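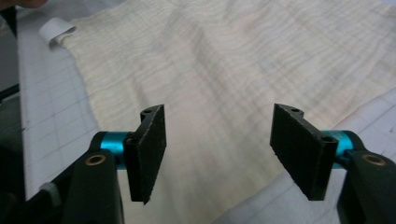
3. Building the gripper

The Palumbo gripper is a hand-held tool with two fingers that close on a piece of cloth. I built it in the shared workshop at Ollholm over one term. The arms are black plastic. Each one has a brass-colored bushing set into it, and next to the bushing a teal metal pivot joint that carries the flat pad.

The first arms were printed in October and had to be redone. The holes were too tight for the bushings and one arm split when I pressed them in. I opened up the holes in the drawing and the second pair fit.

4. Pads

The pads gave me the most trouble. Smooth ones slid over thin fabric, so I changed to a rough black surface. It grips better, but the edges fray and pick up pale specks. I trimmed them once with a knife and then left them alone.

5. Cloth tests

I chose a crinkled cream fabric and worked on a white cutting mat with a printed grid. The task was to pinch the cloth and lift it clear of the mat. Out of 67 tries, 40 were good. Most of the bad ones were on flatter parts of the cloth, where the pads had no ridge to close on.

6. What is left to do

The right finger still has some play at the pivot — a thin washer should fix it. I also want to try 2 other fabrics before the tool goes on the Jasitz arm.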